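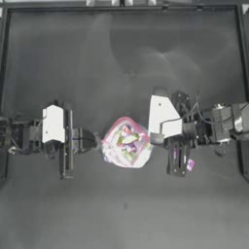

Setting up the Ollis cell after it's been stripped down takes me most of a morning, and the bulk of that is the two arms agreeing on where the middle of the table is. The mounting and wiring were the last section, so I'm assuming yours are bolted down and powered. What we're after now is two grippers that can meet over the same object without bumping each other. A clear bag with a pink edge, resting between the left and right fingers, is a great thing to practice on, since it's soft and it tells you right away which side is reaching too far. Don't start with anything hard!

## 4. Centering the arms and setting the grip

You'll want the frame around the table clear to the rails, the hex keys, a soft cloth, and a few small bags or wrapped candies.

1. Press the stop button before you put your hands inside the frame. I know you know. Do it anyway.
2. Wipe the table with a dry cloth. Leave the cleaning spray in the cupboard, because it makes the surface shiny and the head camera hates that.
3. Release the stop, pick **Home both**, and let the arms go out to their own sides.
4. Run the warm-up for 60 seconds. If either arm makes a grinding noise, stop and go to section 7.
5. Put your test bag in the middle of the table and choose **Meet at center**. The arms come in slowly on this one, left first.
6. Look at the gap between the bag and each gripper. If one side is closer, nudge that arm out with the arrow buttons, a tap at a time, then hit **Save center**.

> **Note:** The left and right arms are saved separately. I've lost a whole morning's work by saving the left, feeling pleased with myself, and switching the thing off. Save both.

Now for the grip. Each gripper has an open number and a closed number on the Nanunmont screen, and mine like 2,653 for open and 646 for closed. Yours will come out a bit different depending on how the fingers went back on, so treat mine as a place to start and work from there.

7. Set the open number first, and make sure the fingers clear each other with nothing between them.
8. Bring the closed number down in small steps with a bag in the grip. Stop when the fingers hold it and the plastic is only creased a little.
9. Switch to the wrist camera and check that the bag stands up between the two fingers. 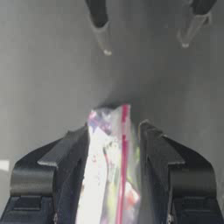

*Wrist camera, step 9: zip-top bag upright between the fingers, red stripe in the gap.*

A zip-top bag with a colored stripe is my favorite for this step because you get a line to judge by. If your stripe is leaning way over, open up, set the bag straighter, and try again before you start fiddling with numbers. Nine times out of ten (me included) it was the bag.

> **Caution:** Never pull a bag out of a closed gripper. Open the fingers from the screen. Pulling drags the finger plates out of line, and then you're back at step 7.

Once the grip is good, look at your cables. I like doing this with the arm stretched out over the table, since a loop that looks fine at home can go tight at full reach.

10. Send one arm to **Full reach** and press the stop.
11. Follow each cable with your fingers from the wrist back toward the base. You want some slack over the joint, and you don't want any of it rubbing on a bracket corner.
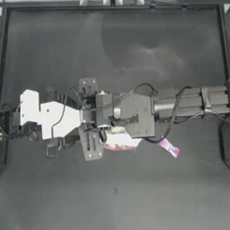

12. If a loop hangs low enough to brush the things you're picking up, take up a little slack and add a tie along the link. I use the small Tikkanen ones and leave them loose enough that the cable can slide.
13. Release the stop, send the arm home, and watch the cables the whole way back. Then do the other arm.

> **Note:** Don't tie anything across the wrist joint. Vilja Karppinen, who wrote the first version of this guide, had that in capitals, and she was right.

Last bit is the counter. Go to **Service**, then **Grip cycles**, and set it back to zero. The Fimel finger pads are due for a look at 3,240 cycles, and the screen will nag you when you get there. Write your open and closed numbers on the card inside the control box door while you still remember them, left arm on the top line and right arm underneath.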